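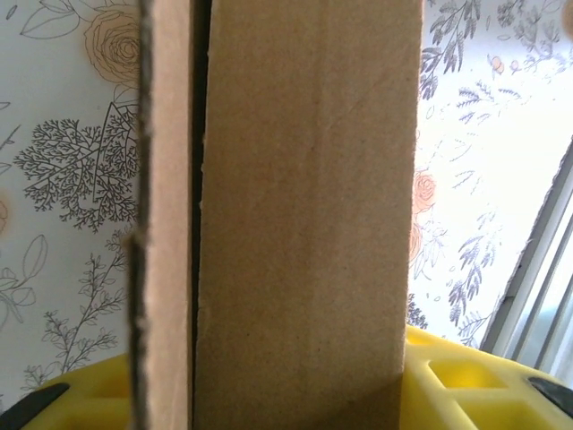 The practice of guiding two robot arms by remote control depends, to a greater extent than I had expected, upon the first contact between fingertip and material. I have kept this record of my work at the Saltelberg laboratory since November, and contact is the subject to which my notes most often return. Cardboard is instructive in this respect. Its torn edges show the layers within, a dark gap may separate one panel from the next, and the operator must decide which of them the fingers are to take. An operator who hesitates teaches hesitation, for the pauses are recorded together with the movements.

Our present collection, maintained under the name Hirent, stands at 163 accepted demonstrations of box handling. The target set by Rahel Tanner, who directs the work, is 500. Each demonstration is performed by one person holding a pair of leader handles, one for each arm. Operators are asked to complete the task at a steady pace and to refrain from correcting a grasp more than once. A demonstration that requires a second correction is set aside and reviewed on Tuesday.

The open carton is the task I assign to new operators. The arms approach it from opposite sides, and the flaps offer several acceptable places to begin. I ask that the grippers be brought over the box and held there briefly before either one descends. The glasses on the table remain where they are throughout, and any contact with them ends the attempt.
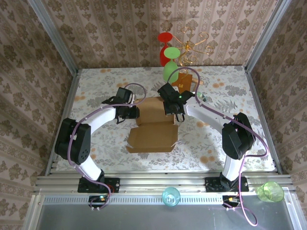 On the use of both hands

Wooden pieces call for a different discipline. One arm holds while the other presses or turns, and the operator's two hands must therefore do unequal work. Most people find this tiring after an hour. Corina Aebischer introduced a rest period at the Fleltwood site, and we have since adopted the same schedule.

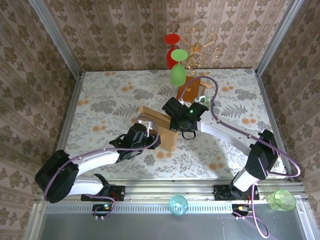 Should an operator practice without recording before contributing demonstrations?

Two full sessions of unrecorded practice are required here. The first is devoted to the handles alone, and the second to the assigned task at normal speed.

I have been asked to state my position on the Henao procedure, under which a second person reviews every demonstration before it is accepted. I support it, with reservations. Review has improved the consistency of our records — 102 of them were examined in this manner — but it has also delayed training, and the reviewers do not always agree on what constitutes a clean release. When both grippers hold the same piece, one at either end, a small difference in timing may be judged careless by one reader and entirely natural by another. 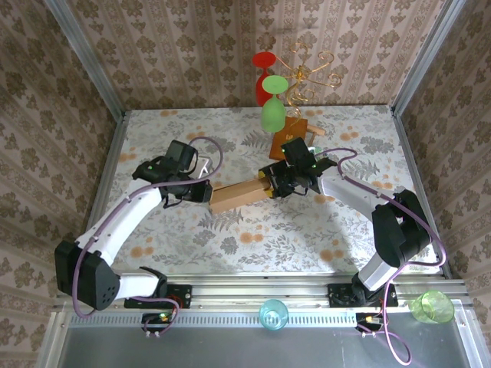

For that reason I have proposed that reviewers mark the moment of release separately and leave the remainder of the demonstration to a single judgment. The proposal is now with Rahel Tanner. Until it is decided, our operators will continue under the existing rules, and I will continue to enter disputed cases in the shared log with both opinions attached.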